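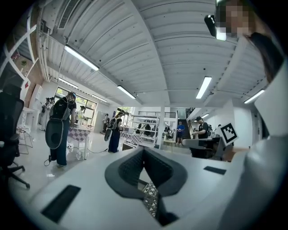
Drenwood Publishes Upkeep Routine for Hand-Held Gripper

Print this page | E-mail this page

BOSTAU, 9/21/22 - Drenwood has released the setup and maintenance routine it uses for the Jelesar hand-held gripper, a camera-equipped tool that operators carry through a task by hand. The routine is free to download and covers the finger pads, the square marker and the camera mount.

Under the new schedule, finger pads are checked at the start of every shift and replaced after 100 hours of use. The old interval was 69 hours. Drenwood made the change after a trial with 4 grippers, in which 93 pads were inspected and logged.

"The soft pads are the part that wears," said Vilém Polák, who heads tool maintenance at Drenwood. "People used to wait until an object slipped. Now they look for a split at the base of the V, and if they find one the pad comes off."

Pads are changed in pairs. After a change, the operator opens and closes the gripper fully, wipes the fiducial markers with a dry cloth and confirms that the camera can read them at both ends of travel. A marker with a lifted corner is replaced, never glued back down.

The routine also covers operators who wear backpack rigs. Cables are to be checked at the connector before the rig goes on, and again at the end of the shift.

Replacement pads are supplied by Ďurica and ship with a printed copy of the checklist. Existing Jelesar users can request the checklist from Drenwood's service desk in Bostau at no charge. Pads already in stock fit the current gripper body.

Contact: Drenwood Press Office, Bostau | Copyright Drenwood. All rights reserved. | Back to top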